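Walk-through notes, Rajput Building, second and third floors, April. Start 7:40 a.m., before the coffee queue forms and blocks exit B.

Key: **OK** = fine. **FIX** = do it this month. **AGAIN** = I wrote FIX last time and here we all are.

## Exits and stairs

- [x] Exit A opens fully, closes by itself. **OK**
- [ ] Exit B opens fully. **AGAIN.** It opens as far as the potted fig. The fig has grown since the last inspection, so the exit has technically gotten worse through natural causes. Move the fig.
- [x] Stair treads, second to third. **OK.** Nosing tape replaced on step 17, neatly, by someone who didn't leave a name.
- [ ] Handrail bracket at the landing. **FIX.** Turns in the hand like a doorknob. Two screws, ten minutes.
- [x] Exit signs lit. **OK**, including the one that points at a wall. The wall was a corridor when the sign went up. Bushra Jadoon has the work order for the sign and tells me it's "with Nitumska," which is also where the elevator light has been since winter.

## Fire equipment

- [x] Extinguishers hung and tagged. **OK**
- [ ] Extinguisher by the copy room visible from the hall. **FIX.** Somebody has hung a raincoat on it. I checked the pockets for an explanation and found a parking receipt.
- [x] Pull stations clear. **OK**
- [ ] Alarm audible in all rooms. **FIX.** Not tested in room 327, locked again. The people inside didn't hear me knock, which I'm counting as a partial result.
- [x] Sprinkler heads, 18 inches of clearance. **OK** after I moved the holiday boxes myself. They're on the floor now and are covered under Walkways.

## Electrical

- [ ] No daisy-chained power strips. **AGAIN.** Third floor kitchen: strip into strip into a thing with a clock on it. Noman Ansari says it has been that way for years without trouble. So has my knee.
- [x] Panel doors closed and labeled. **OK.** Breaker 9 is labeled "DON'T." I'd like a fuller sentence.
- [ ] Space heaters. **FIX.** Policy is none. Found one, under a desk, wearing a cardigan. The cardigan is the part I need gone today. The heater can have until Friday's standards of courtesy run out, meaning also today.

## Walkways and floors

- [ ] Halls clear to full width. **FIX.** See holiday boxes.
- [x] Mats flat. **OK**
- [ ] Floor load sign posted in the file room. **AGAIN.** The limit is 2,000 pounds per bay, and the Enidia binders have been breeding.

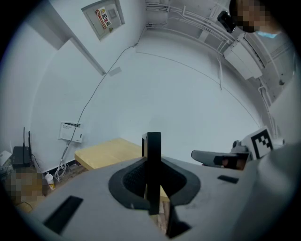 - [ ] Carts parked with wheels locked. **FIX.** One outside the mail room rolled four feet when I leaned on it to write this line.

## First aid

- [x] Kit present, both floors. **OK**
- [ ] Kit stocked. **FIX.** Some 47 finger bandages, no gauze, and a packet of soy sauce.
- [ ] Eyewash bottle in date. **FIX.** Replacement ordered from Stultlow.

Return visit in two weeks, exit B first. If the fig is still there I'm taking it home.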